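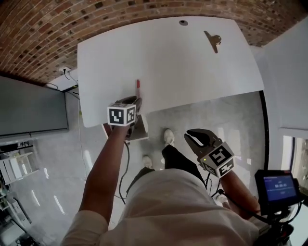 Collecting with the hand-held grippers: common questions

Each recording session on the Dumance project follows the same pattern. One person stands at the table with a gripper in each hand and does a short job with small things, and the recordings become examples for the learning system. The patterned cubes on the grippers are how we track where each hand is, so keep them facing outwards as far as the task allows. For the pick-up tasks, bring the fingers in towards the object from your own side of the table, as with the small red one here, and hold the other gripper back with its jaws open until you need it.

How many examples do you need for a task?
We ask for 200 good ones. The table-clearing task has 266 because we changed the start position partway through and kept both sets.

What counts as a good example?
The job is finished, both cubes were tracked throughout, and you moved at an ordinary pace. A small fumble that you put right is fine - please leave it in.

What if I drop something?
Carry on if it lands on the table. If it goes on the floor, stop the recording and mark it as failed. Don't delete it.

Should I do it the same way every time?
No. Move the objects to a new spot before each try and turn them a little. Change hands after every 7 tries unless the task sheet says otherwise.

Do I have to watch the cables?
Yes. Let them hang down behind your hands and check that you aren't standing on one before you start.

How long is a session?
Up to 3 hours with breaks. Tired arms give jerky recordings, so rest when you want to.

Where do the recordings go?
They are copied to Rind, our storage machine, when you close the session. Leave the program open until it says the copy is complete.

Who checks them?
Rocío Bermúdez looks through every batch and sends back a list of any that need doing again. Questions about bookings go to her as well.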